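请教：人造石餐桌台面咖啡渍和热压痕的处理顺序

发帖：pirari_2f
版块：家居维护 > 台面与石材
标签：人造石　渗色　打磨　养护剂

情况如下。

桌面是白底带细斑点的人造石，规格 1200 mm 见方，厚 12 mm，前年从 Destbridge 的门市订的，型号写在合同上是 D-605，哑光面。商家当时说是“石英石”，后来翻合同，材质一栏只写了“人造石”，没有标树脂类型。

目前有三处问题：

咖啡渍。靠窗一侧，直径和马克杯底差不多的一个圈，边缘颜色深，中间浅。放了一夜才发现。用中性洗洁精擦过，表面的浮色掉了，圈还在。

热压痕。砂锅直接放上去造成的，侧光看有一块发亮，正面看不明显。手摸没有凹陷。

整体发灰。不确定是磨损还是清洁剂残留，用湿布擦完是白的，干了以后又发灰。

手头有的东西：小苏打、3% 双氧水、百洁布（绿色和白色各一）、Jayawardena 的石材养护膏半罐、异丙醇。

想问的是：一、怎么判断到底是石英石还是亚克力类的人造石；二、三个问题应该先处理哪个；三、养护膏现在能不能用。

补充：桌面没有裂纹，和桌架之间打过胶，不方便拆下来。

sevdale_stone
已采纳

先确认材质，后面所有步骤都取决于这一项。

判断方法。找一处不显眼的位置，一般是桌板背面靠边。用美工刀刀尖轻划一道，长度几毫米即可。亚克力类（实体面材）会留下白色划痕，能刮出粉末；石英石硬度高，刀尖划过通常留下一道灰色金属痕，用橡皮能擦掉，板面本身没有损伤。另外可以看背面，实体面材正反面质地一致，石英石背面多数没有抛光，颗粒比较粗。

12 mm 这个厚度两种都有，不能作为依据。型号里的数字是商家自编的，也不能作为依据。

处理顺序。先清洁残留，再去渍，再处理光泽差异，最后上养护剂。你列的第三个问题应该放到第一个做，原因是残留膜会影响后面的判断，也会挡住双氧水渗入。

第一步，去残留。异丙醇与清水按 1:1 混合，喷在无绒布上擦，分区进行，每区擦完立刻用清水布过一遍，再用干布收干。不要直接往桌面上倒，桌板和桌架之间的胶可能受影响。干透以后在自然光下看，如果灰色消失，就是清洁剂残留；如果仍然发灰，并且集中在常用区域，按磨损处理。

第二步，去咖啡渍。小苏打加 3% 双氧水调成糊，稠度以不流动为准，敷在圈上，厚 3 到 5 mm，盖保鲜膜，四边压实，保鲜膜上扎几个小孔。放置 12 小时。揭膜后等糊自然干成粉再清除，不要趁湿刮，干燥过程本身有吸附作用。一次不够可以重复，中间间隔一天。深色台面用双氧水有褪色风险，白底问题不大，仍建议先在背面试一小块。
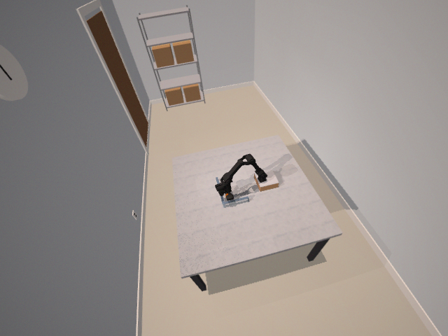 第三步，热压痕。分材质处理。

实体面材：热压痕多半是表层光泽改变，可以打磨。白色百洁布蘸水，画圈，力度均匀，范围要比痕迹大一圈，边缘逐渐减力。不够再换细砂。哑光面用 800 目到 1000 目收尾，再往上磨会偏亮，和周围对不上。绿色百洁布含磨料较粗，不建议一上来就用。

石英石：不要自己打磨。石英石表面的光泽是工厂设备做出来的，手工打磨后那一块会永久和周围不同。发亮说明表层树脂受过热，程度轻的话清洁后侧光差异会减弱，剩下的只能接受，或者找做翻新的师傅整面处理。

第四步，养护。哑光面慎用膏状产品，膏里通常含蜡或硅油，上去以后光泽会不均匀，时间久了吸灰，你说的“干了以后又发灰”很可能就是它造成的。如果以前用过，先停。

日常用中性清洁剂，擦完过清水。锅和烤盘下面放隔热垫，垫子底部最好有支脚，整片硅胶垫长时间压着高温锅具，热量还是会传下去。

destb_213
答复

楼上说得比较全，补充两点，另外有一处不同意见。

补充一：划痕测试之外还可以敲。指节敲桌板中部，石英石声音脆，实体面材声音闷。桌板下面如果垫了木质基层，这个方法不准。

补充二：咖啡渍敷完之后如果圈的边缘还有一条细线，多半是杯底的水垢，和咖啡色素无关。双氧水对水垢没有作用。可以用稀释过的柠檬酸，5% 左右的浓度，棉签沿线点涂，停留不超过两分钟，马上冲净。板材如果含碳酸钙填料，酸会咬出哑点，所以也要先在背面试。便宜的人造石里碳酸钙填料很常见，这一步宁可不做。

不同意见：12 小时太长。我处理过同类白色板，4 小时后再延长没有看到区别，而且保鲜膜压得久，边缘容易留一圈水印，反而要多处理一次。建议先敷 4 小时看效果。

kitchen203
答复

我家也是白的，直接用牙膏擦，擦几下就掉了。砂锅印没管，铺了桌布。

pirari_2f
追加

背面划过了，出白粉，正反面质地一样，应该是实体面材。

异丙醇那一步做完，靠墙半边不灰了，靠窗半边还有一点。养护膏确实用过，频率是每月一次，已经停了。

咖啡渍按 4 小时敷了一次，中间浅的部分没有了，外圈还剩一段弧线，明天再敷一次。柠檬酸暂时不用。打磨等去渍全部做完再开始，白色百洁布先在靠墙的角上试。

sevdale_stone
回复追加

可以。靠窗半边先不要再用异丙醇反复擦，等打磨那一步一起处理。磨的时候保持湿润，磨出来的白浆及时擦掉，否则干了以后看不清光泽是否均匀。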